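4.3 Thawing and plating frozen cell lines

Applies to Sitmont vials, catalog numbers 1411 and 2736. Read section 4.2 before opening the shipping box.

1. Warm the growth medium to 37 °C.
2. Move the vial from liquid nitrogen to dry ice. Wear a face shield and cryo gloves.
3. Hold the vial in the water bath until only a sliver of ice remains. Keep the cap above the water line.

CAUTION: A vial that has taken in liquid nitrogen can burst on warming. Loosen the cap a quarter turn in the cabinet before step 3, then retighten.
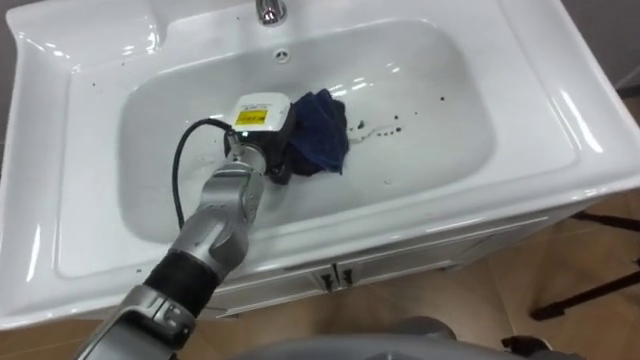
Water bath contents must be changed weekly. Drain the bath into a general-purpose sink, never one reserved for hand washing. A white ceramic basin with a small round overflow hole is acceptable, provided the hole is brushed out with disinfectant at each change. Do not pour culture waste down any drain.

4. Wipe the vial with 70% ethanol.
5. Transfer the cells to a 15 mL tube with 9 mL of medium. Add the medium drop by drop.
6. Spin, discard the liquid and resuspend in fresh medium.
7. Record the passage number and the lot number in the Plistside log.

NOTE: Lots shipped before August carry the old label. Lot 780 is the last of these.

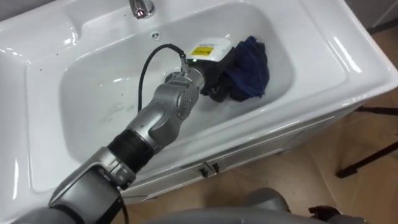 Herrero wrote that cells from lot 780 stayed in clumps after step 6 and asked if a second spin would help. It does not. Pass the cells through a 40 µm strainer and go to section 4.4.

Revised 27th June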